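Progress report to the Jallus fund, second period
Project: Contact-aware reaching near low edges and rails (Furnutcombe lab)
Prepared by Hậu Hồ
Wed 23 April

Summary

We're having a very good spring. The main question you funded us to look at was whether a robot arm can learn to work close to floors, walls and rails using only what a small camera at the wrist sees, with no map of the room and no second camera watching from above. At the end of the first period I could only say that the idea looked promising. Now we have a trained model that does better than our old method on the test set, and we understand a good deal more about where it fails and why.

What we set out to do in this period

The plan had three pieces: finish the recordings, train the first full version of the model, and run it against the old method on surfaces it had never met. The recordings are finished. The model is trained. The comparison is done for walls and rails and still open for corners, which I come back to further down.

Recordings

The set now holds 3862 short clips, each one a single approach toward a surface or an edge, driven by hand. Of those, 2073 are at floor level, where the old method had the most trouble. Dương did most of the driving and has become frighteningly good at it. We threw out the clips where the arm's position log and the video had drifted apart, and those are not in the totals.

One change from the proposal: we had planned to record mostly against surfaces with printed patterns on them, to make distance easier to judge. After the first week of training we dropped the patterns. The model leaned on them so heavily that it was lost as soon as they were gone, and real rooms are full of large plain surfaces. So the bulk of the set is plain panels, plain floors and dark rails, and I'm very glad we switched early.

How the method works

The old method tried to measure distance directly from each picture. The new one looks for boundaries first — the line where two surfaces meet — and then watches how that line shifts as the wrist moves. A plain wall gives a camera almost nothing to hold on to. The line along its foot gives it plenty. The model also gets the arm's own motion as an input, so it can tell a line that moved from a camera that moved.

The fingertips are always in view, and at first we treated that as a nuisance and masked them out. Leaving them in turned out to be one of the best decisions of the period. They sit in nearly the same place in every picture, they're blurred in a steady way, and the model seems to use them as a kind of ruler for judging how far off the next edge is. 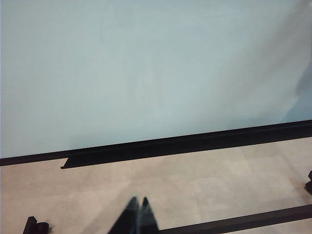
Wrist camera view at floor level: pale panel, black rail along its foot, fingertips at bottom center.

Views like this one are the core of the floor-level set. The rail runs at a slight slant across the picture, and the small squared step in its lower edge is the sort of detail we care about. A method that fits one straight line to the rail will smooth the step away. Ours keeps it as a separate short edge, and in planning a grasp or a slide along a rail that difference matters a lot. The second dark bar at lower right is useful too. Two edges running nearly the same way are easy to swap by mistake, and a swap sends the arm toward the wrong one.

Results so far

We tested on 10 surface setups that were kept out of training. The score for each setup was how often the arm stopped inside the target gap without touching. The new method beat the old one on seven of them. On the other three it came out level on two and worse on one, a setup with a glossy floor where the reflection of the rail gets read as a second rail. I find that failure interesting more than worrying, and we already have a fix in testing that checks whether both lines move the way real edges should.

The gain is largest where I hoped it would be: dark edge, pale wall, low camera. Watching the arm come down, slow itself and hold just short of a rail, with nothing but that one small camera to go by, made the whole team put down what they were doing the first time. We ran it again straight away to be sure.

What isn't working yet

Inside corners. When two walls and the floor meet, three lines come together, and the model often picks one and ignores the others. The training set has few such approaches, so more data may be all we need, but I don't want to promise that before we've tried.

Speed is the other one. The arm has to move slowly for the motion of the line to be read well. That's fine for research and too slow for anyone who wants to use this in a workshop. We haven't spent time on it yet and would like to.

Small objects close to the rail, such as brackets and fixtures, also need attention. When only a sliver of one shows at the side of the view, the model tends to treat it as part of the rail. Dương has started labeling these cases by hand.

Spending

We're within budget on staff and a little under on equipment. The replacement wrist mount from Worport cost less than planned, and I'd like to move the difference to computing time, which we've used faster than expected. If that's all right with you, a short reply by email is enough for our records.

Plans for May

Record the inside corners first. Then retrain with the reflection check switched on and rerun all the held-out setups, including the glossy floor. After that we want to let the arm follow a rail along its full length, step changes included, where so far it has only approached and stopped. The code for this is mostly written, and Dương is itching to try it.

You're very welcome to come to Furnutcombe and see a run in person. A morning is best, when the arm is free, and we can show the old and new methods one after the other on the same rail.

Hậu Hồ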